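The Case for the Ordinary Faucet

Carleen Prendergast
Valtau Housing Association
November 29, 2023

A housing association is judged by its tenants on small things. The roof is noticed once in a generation. The kitchen faucet is used many times a day, and when it fails it is noticed at every one of those times. It is the view of this office that housing providers have paid too little attention to what they buy for sinks and basins, and that the buying of fixtures should be governed by a single plain question: can the part be replaced by the person who is sent to replace it?

Valtau manages 730 homes, most of them in the Breleo district and the remainder along the river at Gil. In the last financial year our maintenance desk received 121 requests concerning a faucet, a mixer or a shower valve. Very few of these involved serious damage. The typical complaint was a slow drip, a handle that had grown stiff, or a spout that leaked at its base when turned. Each is a minor fault, and each can be put right in less than an hour with the correct cartridge or washer.

Too often the correct cartridge was not on the van. A review of our housing stock found 27 models of faucet in use, many of which share no internal parts with any other. Some were fitted by contractors who had a surplus to use up. Some were chosen by previous managers on grounds of appearance. Several had been discontinued before the buildings they serve were occupied. A visit that should have ended the matter became a visit to identify the model, followed by an order, a wait and a second visit. In the worst cases the whole fixture was removed and discarded for want of a part smaller than a thumb.

The cost of this is easy to understate, as it is spread across several budgets. There is the price of the new fixture and the plumber's time. There is the tenant's time as well, which appears in no budget at all. A tenant who works shifts and must be at home to admit a plumber twice has paid for our purchasing decisions with two mornings. We should count that as a cost, even where no invoice records it.

It may be objected that choice in fixtures is a matter of dignity. Tenants in rented homes, the argument runs, should not be given the same dull faucet in every kitchen, as though they lived in barracks. We take the objection seriously. Rented housing has a long and unhappy history of uniformity imposed for the convenience of the landlord, and this association has contributed to that history. The doors at Gil were all painted the same brown until well within living memory, and residents were right to resent it.

Color on a front door, however, is a choice the tenant sees and enjoys. The inside of a valve is of interest only when it fails. There is no reason why several styles of handle and spout should not be offered over one common body, so that a household may have a lever or a cross handle, a tall spout or a low one, and the van may still carry one kind of cartridge. Manufacturers are able to do this. Some already do, and they say little about it in their catalogs, where the emphasis falls on finish and line. 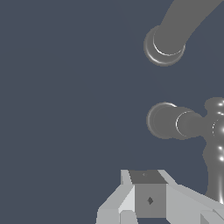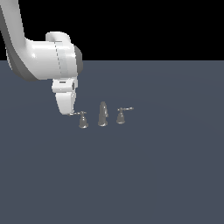
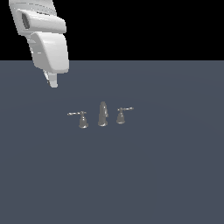
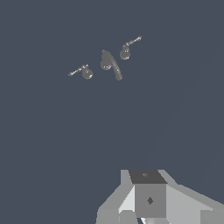 Computer renderings. Faucet fixtures appear in the second, third and fourth.

The way in which fixtures are shown to buyers deserves some comment. A catalog page presents a faucet clean and alone, at its best angle. It rarely shows the underside, where a plumber lying on a cabinet floor must find the retaining nut. It rarely shows the fixture taken apart. A purchasing officer who compares three such pages is comparing three outlines. We would ask suppliers for one further drawing: the fixture in pieces, each piece numbered, with the price of each beside it and a statement of how long it will be kept in stock.

When we put this request to our own suppliers in April, the replies were uneven. Floltis, which provides the mixers in our newer buildings, sent a full parts list within the week and has since agreed to hold cartridges for the length of our contract. Another firm replied that parts information was available to approved installers only. A third did not appear to understand why a customer would want it. We have not renewed with the third.

The rule that parts lists are for installers alone is difficult to defend. It is sometimes presented as a safety measure, and for gas appliances that reasoning is sound. A kitchen faucet is a different matter. Once the supply has been shut off, a capable adult can change a washer with ordinary tools, and many of our tenants did so in their previous homes. To withhold the part number protects no one from harm. It protects the sale of a second faucet.

This office does not suggest that tenants should be made responsible for repairs. The duty is the landlord's and should remain so. There is nonetheless a difference between a duty that the landlord carries and a skill that the tenant is prevented from using. A resident who prefers to change a washer on the evening it fails, with a part collected from our front desk, should be able to do so without breaking the terms of a lease. Our present lease forbids it – in language that dates from a period when the association trusted its tenants with very little – and we intend to propose an amendment.

Access is the other consideration, and it has been neglected for too long. A good number of our residents are older, and many live with arthritis or reduced strength in the hands. For them a stiff handle is the end of independent use of the sink. Lever handles are easier to operate with a weak grip, and they should be the default wherever a resident has not asked for something else. Older guidance treated them as special equipment, to be supplied after an assessment. We see no sense in assessing a person before allowing her a handle she can turn.

Water itself must also be mentioned. A dripping faucet wastes water for as long as it drips, and it drips for as long as the repair is delayed. Public campaigns ask households to take shorter showers and to turn off the tap while brushing their teeth. These are reasonable requests. They come poorly from a landlord whose own fixtures have been leaking since the tenant first telephoned.

What we propose for our own homes is modest. As fixtures reach the end of their life they will be replaced from a short list, drawn up with the plumbers who will have to service them and tried by residents before it is adopted. No model will be placed on the list unless its parts can be bought separately. Existing fixtures in good order will be left where they are. To tear out a sound faucet in the name of reducing waste would be foolish, and the change will therefore be slow.

Other providers in the region have housing older than ours and budgets that are tighter. Some will find that their stock is already more consistent than they feared. We would encourage them to begin with the list itself, by walking through the homes and writing down what is there. Ours was compiled during routine inspections and required no additional staff. Valtau will share its inventory form with any association that writes to request a copy, and would be glad to receive theirs in return, particularly from those who manage buildings with shared bathrooms, where our own experience is limited.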